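From: Birdie Mahmoud
To: Rotham Kitchen list
Subject: Re: Re: drinks table, cups and the tablecloth

Zachary Lachance wrote:

> Two things before Wednesday. First, can we agree on which cups to
> put out? I opened the MacKinnon box and the ones in there are white
> all through. I thought we had settled on the dark ones. Second, does
> anyone object to the black tablecloth? Kipchumba thinks it will show
> every crumb.
>
> Zachary

Zachary,

The dark cups are on the shelf over the sink, behind the trays. They are black on the outside and white on the inside, and I would like to use those. With a cup that is dark inside you can't tell how full it is until it runs over. With the white inside you see the level from the first mouthful poured. Please leave the MacKinnon box for the lunch on the second floor.
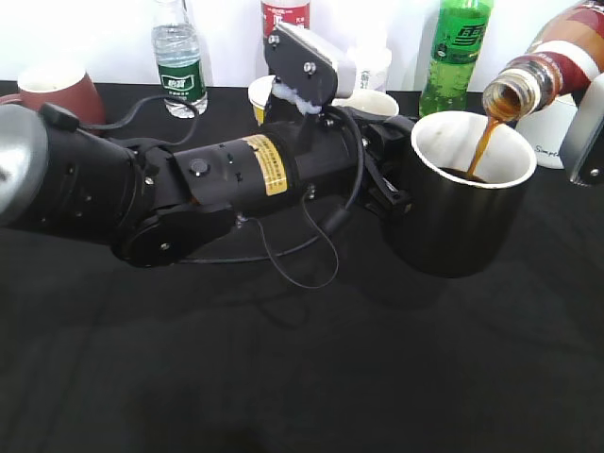 2 min read | list archive, message 2756

On pouring, please keep the stream thin and aim for the middle of the cup. Brown soda foams up if you tip the bottle hard at the start. Hold the cup upright and low to the table. Stop well short of the rim, as people carry these across the room and up the three steps by the coat rack.

The black tablecloth is fine with me. Kipchumba is right about crumbs, but the food is going on the other table. Drips of soda show much less on black than they did on the cream one, and I spent a long time on that one with the stain remover. It still has a ring at one end. If Lâm wants it for covering the paint shelves she can have it.

Bottles: keep the caps. Last time we had four open bottles at the end and two caps, and the rest went flat overnight. I will put a bowl out for them. Open one bottle at a time and finish it before you start the next.

Angus has the key to room 612 and will bring the folding table down by 7. If the cloth needs ironing, the iron is in the same closet as the extension cords. Low heat, and do it from the back side.

I still need someone to take the empties out afterward. Reply to me directly and leave the list out of it.

Birdie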